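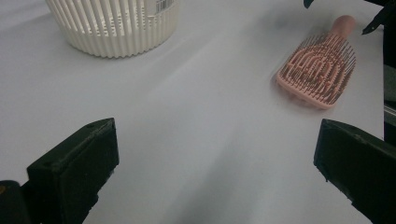 A vented pink hairbrush and a ribbed white basket, barcode still on.

Elfriede Hofstetter sorts bathroom clutter for a living, and she starts with the brushes. Most homes she visits have several, spread over drawers, shelves and gym bags. She asks each person to keep two — one for home, one for travel — and to give them a single place to live.

Her choice is a small open basket near the mirror. Slatted sides let air through, and a light color makes stray hair easy to spot. 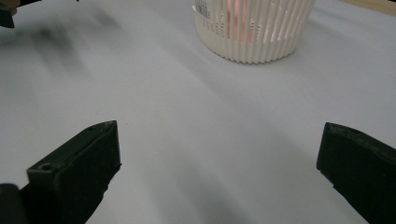
She clears the whole surface before anything goes back, then leaves the basket standing on its own overnight. Charoen Yimyam, a client in Trullach, tried it in September and kept his counter that way. He spent around 1,451 on storage the year before and has since given most of it to his sister.

Hofstetter peels price stickers off last, with warm water and a little dish soap.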